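Calach Student Robotics Forum
Board: Course Projects > Manipulation Practicum
Topic: Garment rack task, grasp approach and scoring
Replies: 7 | Views: 2341

coursedesk_calach
Course staff

Teams are reminded that the garment task is assessed on the full cycle: approach, grasp, lift from the rail, and return to the rail. Partial cycles are recorded but do not receive full marks. Questions on the approach phase should be posted in this topic so that all teams receive the same answer.

The interim report is due in May. Requests for extensions are to be sent to Slamet Manurung and should not be posted on the board.

team_oklow

Our team requests clarification on the permitted contact point. The task sheet states that the garment "shall be taken by the hanger or by the shoulder." We have completed 107 attempts with the Garkov control package. Grasps at the hanger hook are more repeatable in our log than grasps at the shoulder, particularly with heavier garments. May a team use the hook only?

mangundap_lead

With respect to the previous post, we do not agree that hook grasps should be permitted alone. A hook is the same shape on every hanger. A team that grasps only the hook has not handled clothing at all, and the practicum is titled "Handling of Soft Items." Our team has trained on the shoulder since the first week and would be placed at a disadvantage.

i_majimbun
Teaching assistant

Both contact points are permitted. The task sheet will not be changed during the term. Teams should state in the report which contact point was used for each attempt.

The notes that follow apply to the current rack arrangement and should be read before the next booking.

1. Starting position. Both grippers begin low, below the level of the rail, with the fingers pointing forward. The left arm works closest to the hanging clothes. Do not begin with a gripper raised between two garments.

2. Order of garments. The rack holds five hangers. Begin at the post end with the black sweatshirt and work outward. The long camel coat is to be attempted only after the sweatshirt and the slate-blue jacket have been returned.
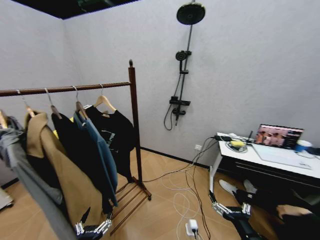
3. Cables. Before each attempt, one member confirms that the cables on the floor are clear of the foot of the rack. Several loops lie between the desk and the slatted base, and they are to be moved by hand with the arms stopped.

4. Stopping. The member at the laptop calls the stop. Other members may request one but shall not reach toward the arms.

Ikhsan Majimbun

team_oklow

Thank you for the clarification. We have one objection to note 2. Beginning at the post end means that the first grasp is made beside a fixed upright, with little room on that side. Our earlier collisions were almost all with the post. We would prefer to begin at the open end of the rail.

mangundap_lead

We support the order as written. The coat has a wide lapel that folds over the fingers when the gripper comes in too low, and a team that meets it early will lose most of its booking. The post can be handled by limiting the sideways travel of the wrist. We can share our settings if course staff allow it.

i_majimbun
Teaching assistant

Settings may be shared. Code may not. The order in note 2 remains in force for assessed attempts. In practice bookings, teams may choose any order, provided that it is entered in the log before the arms are enabled.

p_team9

Please confirm whether a garment that is returned to the rail facing the opposite way counts as a full cycle. Our hangers turn during the lift in about one attempt out of every 9, and two members of our team have been scoring this differently.

coursedesk_calach
Course staff

A reversed garment counts as a full cycle if the hook is seated on the rail and the garment has not slipped from the hanger. Please correct earlier log entries accordingly and initial each correction. The question of the starting end will be raised with Mr. Manurung before the next task sheet is issued.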